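Small bathroom and bedroom bin liners: am I the only one still buying them?
Home & Household > Waste, Recycling and Other Glamour

kerslake_k
My building raised its trash fee in March and I have responded the way any adult would, by auditing my bin liners. I pay for a roll of little scented ones for the bedroom and another for the bathroom. My sister says this is insane and that she hasn't bought a small liner since college. She uses grocery bags. Her bathroom also smells faintly of onions, so I'm asking strangers.

What do you all do?
Keegan

fairweather_a
Grocery bags, always. I have a bag of bags under the sink, and inside it is another bag of bags. I expect to be buried with it.

villanueva.c
They banned the thin ones in our county, so the bag of bags is now a finite resource. I've been on the same stash for two years and ration it like a lighthouse keeper. The thick ones they sell at the register for a dime are useless in a small can. They stand up by themselves and the lid won't close.

NCormier
Going to be the crank here. Why line a bedroom can at all? What is going in there? Tissues, a receipt, a tag off a shirt. Tip it into the kitchen trash and rinse the can once a month. I've done this for years and my house is still standing.

fairweather_a
Normand, some of us have colds.

NCormier
Then you have tissues. Tip them out.

villanueva.c
Some of us also have a teenager who puts half a yogurt in there and says nothing for a week. I'd like a layer of something between me and that.

kerslake_k
OK, so nobody agrees, which is what I come here for. For the record, the scented ones are from Lellard and the scent is called Linen Morning. It smells like a dentist's waiting room. I had 8 left on the roll last night and have now moved on to the kind with the colored edge, gray otherwise, thin enough to see through.
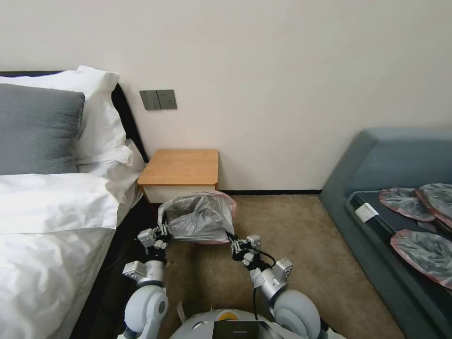
My complaint with any thin bag is the opening stage. You rub the edge between your fingers, you blow on it, you lick a thumb like you're turning pages in a ledger, and then it turns out you were working on the bottom the whole time.

Bereket Tilahun says to run your fingers under the tap first and quit blowing on things. Wet fingertips, pinch the two sides near the top, pull apart, then one good snap downward to fill it with air. He did janitorial work at night all through school and claims that anyone caught licking a thumb on that crew never heard the end of it.

fairweather_a
Tried the tap thing just now on a produce bag. Annoyingly, it works.

NCormier
You know what opens even faster? No bag.

villanueva.c
We get it, Normand.

A question for Bereket if he's still around: how do you keep the top from sliding down into the can? Mine drops the minute anything heavier than a cotton ball lands in it. I've been using a big rubber band, but it's ugly and the cat steals it.

btilahun
Bag's too small or can's too wide. Fold a good four inches over the rim, then twist the slack at the back and tie it in a knot against the outside. Tight, no rubber band. And keep the spares in the bottom of the can under the liner, so the next one is already there when you pull the full one out.

kerslake_k
Spares in the bottom. I have been walking to the hall closet for years.

fairweather_a
Don't do that with a yogurt household, though. One leak and you've lost the whole supply.

villanueva.c
Confirmed, from experience. Lost most of a roll.

NCormier
I rinsed mine this morning. Took a minute. Just putting that out there.

kerslake_k
Going with the knot for the bathroom, and I'll try Normand's way in the bedroom for a month. If my sister asks, I thought of it myself — and the onion thing stays in this thread.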